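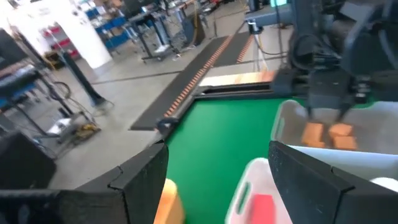 Opportunities / Call for participants

The Plisteden Robot Club wants people who can bear to watch a block being put in a box

Posted Nov 30, 2023

The Plisteden club is taking on new members for its spring project, which begins in January and is called Vorkent. The name was chosen by vote and means nothing in any language we know of. The project is easier to explain. Two robot arms face each other across a table, and by the end of term they should be able to sort blocks into containers without anyone having to look away.

We have 28 places. Last year 474 people opened the application form and a good deal fewer pressed send, so we have shortened it. It no longer asks where you see yourself in five years. We see you in the lab, looking for the block that has gone under the table.

What you would be doing

Most of the work is teaching by demonstration. You move the arms through the job, the computer keeps a record, and the record is used to train the next attempt. You will do the same small thing many times over, slightly differently each time, and you will come to hold strong views on how a block ought to be approached. New members begin with one arm. The second arm is introduced once you have stopped apologising to the first.

There is also a share of duller work: labelling recordings, tidying cables, writing up what went wrong in words that somebody else can follow. We rotate it. Members who say they don't mind the labelling are thanked warmly and given more of it. 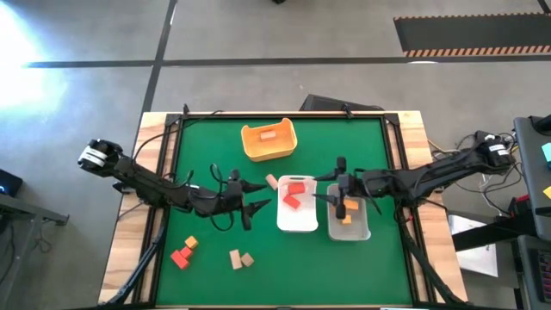
Liv Westerberg writes that she joined thinking she would be building robots and spent her first month arguing about where a red block should go and whether it mattered which way up it landed. She would like applicants to know that it did matter, that she was right, and that she is coming back for a second year. She adds that the tea is poor and you should bring your own.

Who can apply

Anyone over sixteen who can get to the Rirnudside building for two evening sessions a week. You don't need to be studying engineering. Some programming helps, but we can teach you enough to be going on with. We can't teach patience in the time available, so please arrive with some.

We would especially like to hear from people who have worked with their hands: bakers, joiners, nurses, anyone who has packed a van properly. They tend to notice why a grip fails well before the rest of us have found the right recording. 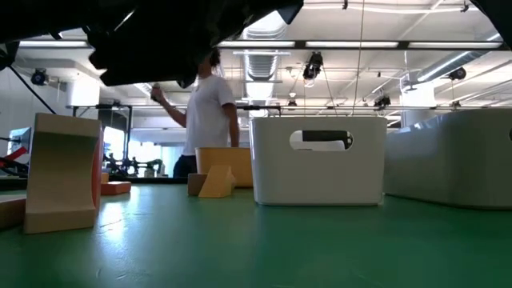
Membership costs 815 kronor for the term and covers insurance, training and the use of the equipment. If that is a difficulty, write to Linnea Isaksson, who can waive it and won't ask you for an essay. You don't need to buy any kit. The handheld controllers stay in the lab, and you will spend much of your time as our member in the white T-shirt does, on your feet behind the table with one arm bent and the device up by your shoulder. Wear comfortable shoes. The blocks come in several shapes, among them a yellow wedge and a big tan one with a curve cut out of the front, and you are welcome to choose a favourite, though it will probably be the one that gives you the most trouble.

The Eklund Cup

In the last weeks of term the club splits into teams for the Eklund Cup, in which each team's trained arms sort the same table of blocks against the clock. Touching an arm during a run costs you the run. Shouting at it is allowed. Ivar Hägglund judges, and his decisions are final, including the ones from last year that people are still writing to him about.

How to apply

Send us half a page on something you have tried to teach, to a person, an animal or a machine, and how it went. Failures are read with interest. Please say which evenings you can manage and whether you need step-free access. Applications go to Lihua Tang at the club office, Rirnudside. Questions about the equipment go to Tormod Tveit, who answers briefly but does answer.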